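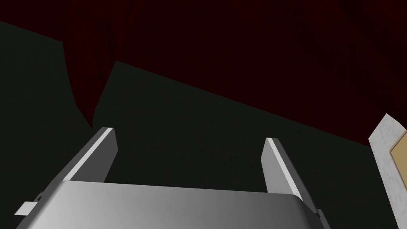

5 minute read

Adult Evening Study at Movcombe: A Conversation with the Head of Continuing Education

The Movcombe Institute has offered evening classes to adults since before its present building was opened. Enrollment for the current year stands at 2547, the highest figure the Institute has recorded. The head of continuing education met with the Institute's newsletter in January to discuss who enrolls, why some students leave, and what is planned for the Nirdale branch.

The interview began with the question of growth. The head of continuing education was cautious about reading too much into a single year. "We added courses, and we changed the hours of several others," she said. "Some of the increase is people taking a second class. I would want to see two more years before I called it a trend."

Of the courses now offered, bookkeeping and English for new residents remain the largest. Local history has grown steadily, and there is a waiting list for beginning Italian. Classes in shorthand were withdrawn some years ago and, to the surprise of the department, are still requested. "We receive letters," she said. "We do answer them, and we have looked for an instructor. So far we have not found one who can commit to a full term."

The typical student is between thirty and fifty and works full time. Many have not sat in a classroom since high school, and the department has given considerable attention to the first two weeks of each term. Instructors are asked to learn names by the second meeting and to avoid any graded work until the fourth. The head of continuing education described this as the most useful change made during her time in the post. "An adult who is embarrassed in the first week does not come to complain. The seat is simply empty the next time."

Asked about fees, she noted that 381 students received a full or partial waiver this year under the Jendwood Bequest, which supports residents of the county who have been out of work or are caring for a family member. The application has been shortened from six pages to two. Applicants are no longer asked to supply a letter from a former employer - a requirement that she said had discouraged the very people the bequest was meant to reach.

The conversation turned to withdrawals. Of the students who left before the end of last term, 116 replied to a short survey. Changes in work schedule were the reason given most often, followed by child care and the length of the drive. Few mentioned the teaching. "I was relieved to see that, but it leaves us with problems that are harder to fix," she said. "I can speak with an instructor. I cannot speak with the night shift at a warehouse."

In response, the department will allow students to move between parallel sections of the same course without a new registration. A student enrolled in a 6:30 p.m. class may attend the morning section in any week when work requires it, provided there is a seat. The arrangement will cover bookkeeping, English and mathematics at first.

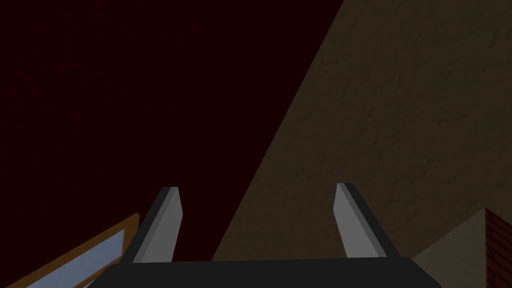

Plans for the Nirdale Branch

The branch at Nirdale will reopen in September with 10 classrooms and a small reading room. Its classes were moved to the main building while the heating was replaced, and a number of students did not make the move with them. The head of continuing education acknowledged this directly. "For someone in Nirdale without a car, we asked for two buses each way. We lost people, and I expect we will have to go and find them again."

The branch will open with a limited schedule. English and bookkeeping will be taught there on the same calendar as in the main building, and a course in reading and writing for adults will be offered at no charge. The Ryu Room, formerly used for storage, will be available in the evening for quiet study.

She was asked, finally, what she would say to a resident who has considered a class but has not enrolled. She suggested visiting one before paying for it. Any course with an open seat may be attended once without registration, and the office keeps a list of those with space. "Sit in the back if you like," she said. "Most of our students did, the first time."

Registration for the spring term remains open through February at the main office, which is staffed until 8 p.m. on class evenings.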